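Storing flat parts on edge: a conversation with Filtbridge's stockroom manager

2023-05-05

Filtbridge supplies replacement panels, gaskets and cover plates for building ventilation units. Its stockroom in Illa holds 2,085 part numbers, most of them flat and many of them easy to scratch. Until last year nearly all of them were stored in piles. The stockroom manager, who came to the company from a sheet glass distributor, has spent her time since then converting the shelving to slots.

"A pile is fine if every piece in it is the same and you always take the top one," she said. "We had piles with four part numbers in them. To get the bottom one you moved everything else, and then it went back in a different order."

The conversion began in January with the cover plates. She started there on account of the return rate, which was the highest in the catalog and came mostly from surface marks. Customers were reporting fine parallel scratches on painted faces. The paint supplier was asked to look at its curing process and found nothing wrong. She then pulled 223 plates from the shelves and inspected them under a lamp.

"The marks ran the same direction as the pull," she said. "Somebody slides one plate out from under another, there is a bit of grit between them, and you have a scratch the full length of the part. The paint was within spec. We were doing it on the shelf."

Standing a part on its edge removes most of that contact, but it brings other problems. The first is slot width. A slot that is too wide lets the part lean, and a part that leans for several months can take a bend. One that is too narrow rubs both faces each time the part goes in. Her rule is to measure the thickest sample in the batch, including any coating, and add 2 millimeters. For anything taller than a sheet of letter paper she adds a second support higher up.

"People size the slot from the drawing," she said. "The drawing gives you bare metal. Measure the thing you are going to put in it."

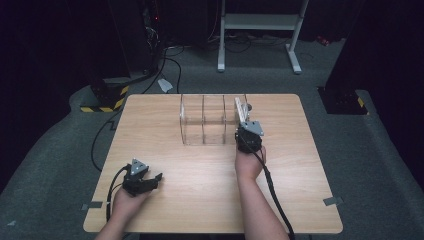 Clear rack with vertical dividers and a white plate-like piece held upright at the right end.

The second problem is the bottom edge. All of the weight rests on it, and gasket material in particular will flatten along that line. Filtbridge keeps its foam gaskets lying down for this reason, in shallow trays one layer deep. Rubber gaskets are hung. She does not regard the slots as a general answer and expects that a fair part of the stock will never be moved into them.

Divider material took longer to settle than she had planned. Bare wire was the cheapest and marked the paint. Coated wire held up well until the coating wore through at the front, where parts enter. She now buys solid dividers from Pirzada, a plastics shop a few streets away that cuts them to length and rounds the front corner on request.

"Ask for the rounded corner," she said. "It adds a small charge per piece. The square ones chip, and then the chip does the scratching."

Labels were moved at the same time. In the old arrangement each label was fixed to the shelf edge below a pile, and the pile tended to drift away from it. The new labels sit on the divider to the left of the part. The choice of left was arbitrary, she said, but it had to be written down, as two of the early bays were done the other way and produced picking errors for weeks.

Locations are recorded in Waltus, the inventory program the company already used. It had no field for a slot within a shelf, so the slot number was added to the end of the bin code. The codes are longer than she would like. Handheld scanners read them without trouble – the difficulty comes when someone has to type one in.

The shelving holds less than it did. She puts the loss at more than 55 bins, which she recovered partly by clearing discontinued parts and partly by adding a shelf level above head height for slow items. Heavy plates are kept off that level.

Returns for surface damage on cover plates have fallen, although she declined to give a rate until a full year of orders has gone through. Shipping damage is counted separately and has stayed where it was.

Asked what she would change, she said she would have cleaned the shelves first. "We put new dividers on top of old dust. Then we took them all out and vacuumed, bay by bay, with the stock on carts in the aisle."

The flat filter frames are next. They come in cartons that are already close to slot width, and she has not decided whether to unpack them.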